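Grikley Evening Workshops
Small Parts and Where They Go
Handout 2: The Compartment Box

Last session covered the drawer and why it fails. If you missed it, the short version is that a drawer is a bucket lying on its side, and you already own one. Tonight is the compartment box, the shallow see-through kind with a hinged lid and latches on the front.

Before anything goes in, the box should be empty and open on a clear white surface. People skip this step. They tip in whatever is nearest, shut the lid, and own a smaller drawer.
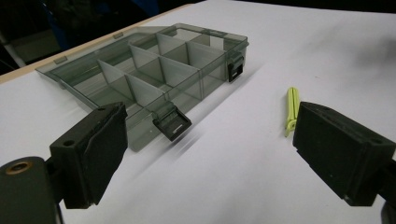
Open the lid all the way back until it lies flat. A lid left half up will come down on your knuckles at the moment you have a pinch of washers in your fingers, and washers roll.

Now decide what a compartment means. There are two schools.

One kind per cell. Every screw length gets its own bin. Looks wonderful, lasts until you buy a new screw length.

One job per cell. Everything for hanging a picture lives together: hook, nail, the little felt pads. Untidy to look at, and you will find things in it for years.

The Mészáros method, handed down from the first year of this course, splits the difference. Small square cells hold one kind each, larger spaces hold jobs, and one cell stays empty for the object you can't name. You will have one of these. In the October class the unnamed objects filled a soup bowl.

Closing the box is its own exercise. Put the lid down, press both front latches, and look at it from above. If you can't tell what's in a bin through the lid, that bin needs a label, whatever you may believe tonight about your memory.

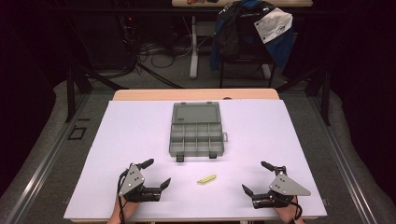 Fig. 2. Box closed, one stray item still outside.

On strays. Any sorting session leaves something on the table after the lid is shut. The usual response is to open the lid and drop it in the nearest cell, and that is how a box goes bad. Leave it out. Finish the round, then ask three things of it:

Does it belong to something in this box?
Does it belong to something in this house?
Would you pay 39 cents for it?

Three noes and it goes in the trash. Clips are the hard case, as everyone believes they are about to need a clip.

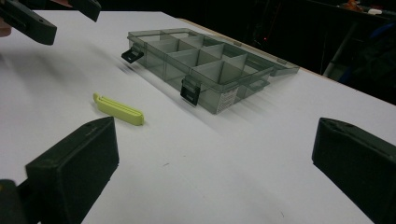 Size matters too. A bag clip laid in a cell meant for nuts will hold the lid open just enough for the neighbors to migrate. Long things go in long cells or they go elsewhere.

For next time

Bring one box, any make, and 200 small parts from home, unsorted. Do not tidy them first. We can always tell.
Read the Traltameo sheet on labels, page 6 only. The rest is about fonts.
Latecomers share the Brirkovberg box, the one with the stiff latch.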